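Teaching by hand, 1398 times

Feb 18, 2020

The arm at Raltero is not programmed in the usual sense. An operator guides it through a task, the joint positions and the pictures from the wrist are stored together, and the result is called an episode. The learning system, Nuvden, is trained on episodes and nothing else.

The current set holds 1398 of them, all short and all concerned with picking up household goods. Work began in June with boxes, which are easy: flat sides, known width, no change of shape when squeezed. The first 300 episodes were boxes only, and the model trained on them closed its fingers to box width on everything it met.

Soft and tapered items were added next. A tube is a fair test. It is thick at one end and flat at the other, so the correct finger gap depends on where along its length the grip is made. It may also roll, and its weight shifts as it empties. Operators are told to approach at a different angle each time and to leave the object wherever the last episode put it down. Tidy starting positions produce a model that needs tidy starting positions.

Speed is the other matter. New operators move slowly, and their episodes contain long pauses in which nothing is learned except how to pause. Experienced ones move quickly, and the wrist pictures smear.

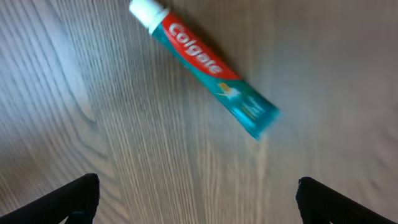 Raltero used to throw out smeared episodes. It stopped after a trial in which 202 of them were put back and the model coped better with its own fast movements. The rule now is that an episode stays unless the object leaves view for more than a second or the log has a gap in it.

Checking takes longer than recording. A second operator replays each episode at half speed, marks the moment of contact and grades the grip as firm, poor or failed. Failed grips are kept in a separate folder, Grorngate, and used for testing.

A good day yields about 200 episodes from one arm. The next batch will cover lids and handles, with a second arm at the Cabrera site recording the same tasks under different lamps.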